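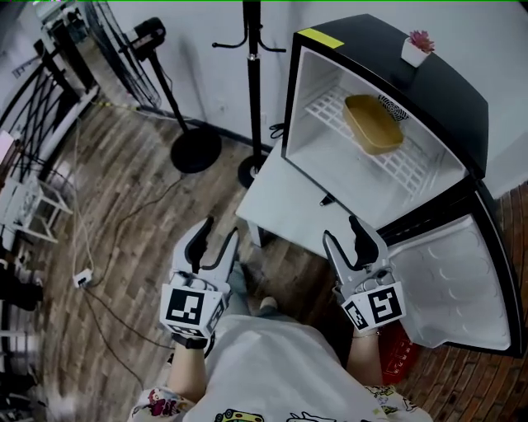

图：双手持夹爪在小型冰箱前作业，箱门全开。标记块位于夹爪根部。

标记丢失（故障代码106）与夹指卡滞的处理

本节适用于Prorus手持夹爪，左右手通用。操作人员应已读完“佩戴与校准”一节。涉及拆卸夹指的内容，见Plisotow维护手册。

故障现象

出现下列任一情况时，按本节处理：
主机提示代码106，对应一侧的位姿曲线中断或跳变。
夹指闭合后不能完全张开，或张开过程有明显顿挫。
双侧夹爪靠近时，主机将左右标识互换。
夹爪静止，回放中的轨迹仍持续漂移。

代码106表示头部相机连续2秒未能识别某一侧的标记块。代码本身不区分遮挡、污损和脱落，须按下文逐项排除。

警告
报警后不得靠加大握力或快速甩动夹爪恢复识别。夹指位于箱体、柜体或抽屉内部时，突然抽出可能带倒容器或拉动整台设备。

警告
冰箱门处于打开状态时，手和前臂不得置于门的铰链侧。处理故障期间禁止他人推动箱门。

注意
作业区地面有电源线或信号线时，操作人员不得一边查看主机屏幕一边后退。头部相机的佩戴会影响向下观察的习惯，移动前先低头确认落脚位置。

一、停止作业

1. 松开夹持物。若夹持物悬空，先放回最近的稳定平面，再松开。
2. 沿进入方向的反方向缓慢退出夹爪，直到夹指完全离开箱体。
3. 双手保持在胸前可见范围内，按主机“暂停”键，或由协助人员按下。
4. 确认屏幕显示“已暂停”。显示“录制中”时不得进行后续步骤。
5. 记录报警侧别（左或右）和当时的动作，例如“开门”“取容器”“关门”。

说明：暂停后本段数据仍保留，标为待查。不要当场删除，排查时需要对照。

二、检查遮挡

小型冰箱是代码106的高发场合。箱门打开后，门的边框可能挡住靠门一侧的标记块。夹爪伸入箱内取放搁架上的物品时，箱体顶沿也可能造成遮挡。

1. 回到报警时的站位，夹爪不伸入箱内，观察预览画面中的标记块是否完整。
2. 缓慢向箱口移动夹爪，记下标记图案开始缺损的位置。
3. 若缺损由门边框引起，将门开至最大，或向开口正面移动半步后重试。
4. 若缺损由箱体顶沿引起，降低头部高度，或将箱体移至较高的台面。移动前清空箱顶物品。
5. 若缺损由另一侧夹爪引起，增大双手间距。一侧扶门时，另一侧不得从其上方越过。
6. 检查袖口、腕带和手链是否滑至标记面前方。有可能滑动的饰物应取下。

注意
不得为改善识别而把标记块转到夹爪另一面。标记块与夹指之间的相对位置已写入标定文件，改变后轨迹会整体偏移，而主机不报警。

三、检查标记面

1. 关闭夹爪电源。
2. 在散射光下查看每个标记面。反光、划痕、翘边和指印均会降低识别率。
3. 用干燥的无绒布沿一个方向擦拭。不得使用酒精，酒精会使黑色图案边缘发灰。
4. 用拇指和食指轻推标记块。有可感知的晃动时，停止使用该侧夹爪，转至“标定”一节。
5. 核对左右标记编号与主机设置是否一致。左右互换多由此引起，更换夹爪后尤其要核对。

标记面贴纸不得局部修补。出现翘边即整块更换，更换后必须重新标定。

四、检查夹指

夹指末端弯曲，靠近网状搁架时可能钩入网格。操作人员感到阻力后若继续回拉，夹指根部的导向件会偏斜，表现为张开不到位。

1. 在夹爪断电状态下，手动将夹指张开到底，再闭合到底，重复8次。
2. 比较左右夹爪的手感。仅一侧有顿挫时，检查该侧导向槽内有无碎屑。
3. 检查黑色指尖是否松脱、开裂或一高一低。
4. 闭合夹指，从侧面对光观察。两指尖应对齐，错位肉眼可见时即判为不合格。
5. 查看累计开合次数。超过3000次的夹指应成对更换，不得只换单侧。

如夹指在搁架上卡住而不能退出：

1. 停止回拉，另一只手放下夹爪，托住搁架。
2. 将被卡夹爪略向前送，使指尖脱离网格。
3. 保持夹指闭合，垂直抬起后退出。
4. 仍不能脱离时，连同搁架一起取出，在桌面上分离。

注意
取出搁架前先移走上面的容器。不得用螺丝刀撬动指尖。

五、恢复作业

1. 接通夹爪电源，等待主机识别左右两侧。
2. 面向空旷墙面，双手在胸前缓慢画圆，确认两条轨迹连续，标识未互换。
3. 在箱外做一次完整开合，核对开度曲线能否回到零点。
4. 在箱门全开的条件下，单手进出箱口一次，不夹取物品。
5. 无报警后，按“继续”，并将容器、箱门恢复至任务起始状态。
6. 从任务起点重新录制。不得从中断处接续。

若第4步再次出现代码106，而标记面完好、站位已调整，应检查头部相机的俯角。预览画面下部应能看到双手和夹爪根部，上部应能看到目标物。两者不能兼顾时，优先保证标记块可见，并降低目标物的摆放高度或后退站位。

六、停用条件

出现下列情况之一，立即停用该侧夹爪，挂停用标牌：
标记块松动或标记面破损。
指尖脱落，或夹指导向件偏斜。
握柄外壳开裂，有导体外露。
同一任务中按本节处理后仍反复报警。

停用的夹爪不得与备用件混放。单侧停用时，不得用另一型号的夹爪临时配对。

七、记录

故障记录单应填写夹爪编号、侧别、代码、动作、处理步骤和处理结果。对应的待查数据段编号写在备注栏。只填写“已恢复”的记录单退回重填。

修订说明
2018年1月26日：增加夹指卡入网状搁架的处理步骤；第三部分删除酒精擦拭的允许条款。编写：Soudabeh Kiani。审核：Shirley Garside。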